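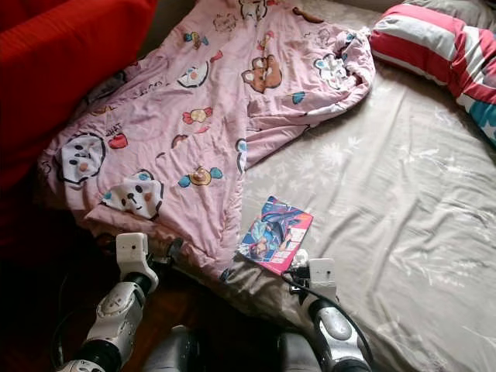

A bed at the Cavthorpe house, with pink quilt and striped pillow.

Call for Participants: Zoëga Winter Photometry Program

The Stondine Observatory group is looking for amateur observers to take part in the next season of the Zoëga program. Zoëga is a monitoring program for eclipsing binary stars. We measure the times of minimum light and compare them with the predicted times, so that slow changes in orbital period can be picked up and followed from one season to the next.

The target list has 87 stars on it this season. Many of them have not been followed closely for years, and a few have published periods that no longer predict an eclipse within the same hour. Our own telescope can't cover them all. Weather takes a good share of our nights, and an eclipse that starts after our sky gets light is lost to us unless somebody farther west is awake.

There are 13 places open. Most are for people who will observe from home with their own equipment. A smaller number are for people who want to come to Cavthorpe in December and use the telescope there. You can apply for either or both.

Observing from home

You will need a telescope that tracks well enough for unguided or guided exposures of a minute or so, and a cooled monochrome camera or a DSLR that can save raw files. A V filter is strongly preferred. If you have a DSLR we can use the green channel. A clear filter is acceptable for timing work on the fainter targets, but please tell us which filter you used every time, even if it never changes.

Aperture matters less than people think. Several targets reach only eighth or ninth magnitude at minimum and are too bright for our telescope at Cavthorpe, where they saturate. A small refractor or a camera lens does a better job on those. The faint end of the list does need a larger mirror and a darker site, and we will assign stars with that in mind.

What we ask of each home observer:

Follow the stars assigned to you through at least one full eclipse each, weather allowing. Start well before the predicted time and keep going after minimum until both branches of the light curve are covered. Half an eclipse is still worth sending in, but mark it as partial.

Keep your computer clock synchronized. Check it before the run and again at the end. This is the most common cause of data we can't use. An offset of even a few seconds shows up in the short-period systems.

Take flats, darks and bias frames. Flats should be from the same night if the camera has been moved.

Send in the measured magnitudes as a plain text table, with the comparison and check stars named. Use the comparison stars on our chart. If one falls outside your field, write to us before substituting another.

Keep the raw images until the end of the season. We may ask for them. A long run can easily produce 1000 frames, so plan your disk space.

Observing at Cavthorpe

The December session runs for seven nights and begins on a Monday. Participants work in pairs, one running the telescope and the other reducing the data from the night before, and then trade. You don't need to own a telescope to apply for this part. You should be able to find your way around a star chart and be comfortable using a computer in the dark at 3 a.m.

The work at the telescope is repetitive. Once the field is set and the exposure chosen, the sequence runs on its own and the observer watches for clouds, dew, focus drift and problems with the mount. We stay on one star for most of the night as a rule. People who would like to look at a lot of different objects will probably be disappointed, although there is an eyepiece telescope in the yard that anyone may use between shifts.

We observe from a roll-off-roof building with no heat. The warm room next to it has the control computers, a kettle and a table. Bring real winter boots and more layers than you expect to need. Red headlamps only outside the warm room. 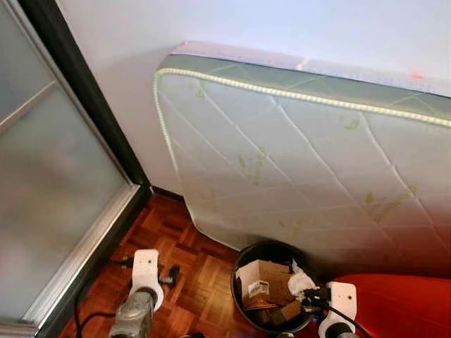 Photo: Stondine Observatory

Sleeping accommodation is in the house at Cavthorpe, a short walk down the track from the dome. Rooms are shared. Breakfast is served at noon, and quiet hours run from sunrise until then. Participants make their own supper in the shared kitchen. The nearest store is in Trokbridge and closes early, so stop there on the way in if you have particular needs. We can pick up people arriving by bus at Trokbridge on the first afternoon.

If the week is badly clouded out, we spend the time on the backlog. There are several seasons of older images that were measured with a poor choice of comparison star and need to be done again. It is useful work and a fair way to learn reduction, but please be aware that you could come to Cavthorpe and see no stars at all. We can't offer replacement nights.

Training

Everyone accepted will get the observing manual, the finder charts and a practice data set with a known result. We ask you to reduce the practice set and send back your time of minimum before the season begins. It isn't a pass-or-fail test. We use it to catch settings in people's software that would otherwise cause trouble later — heliocentric correction applied twice is the usual one, and time stamps taken from the end of the exposure instead of the middle.

There is an online meeting once a month during the season, in the evening. Attendance is optional. Notes are sent to all observers afterward.

Costs and credit

There is no fee for home observers. People coming to Cavthorpe pay their own travel and a share of food. The bed and telescope time are covered by the program. We don't pay observers.

All timings go into the Zoëga list under the name of the person who took the data. Anyone whose measurements are used in a paper is offered co-authorship and gets a draft to comment on. You are free to report your own data to any other database as well, and we encourage it.

Who can apply

Adults anywhere with a usable sky. Previous experience in variable star work is helpful but not required. Southern observers should know that nearly all of our targets are well north of the equator, and only a handful will be within reach.

How to apply

Send a short letter by email to the Stondine Observatory office with "Zoëga observers" in the subject line. Include:

Your observing location, to the nearest town
Telescope, mount, camera and filters
Limits on your horizon (trees, buildings, streetlights)
How many nights a month you can reasonably observe
Whether you are applying for home observing, the December session, or both
For the December session, any food needs and whether you can drive

If you have a light curve of any variable star that you have made yourself, attach it. A rough one is fine. Please don't send raw images with the application — our mailbox is small and they will bounce.

We read applications as they come in and answer all of them. Places for Cavthorpe usually fill first.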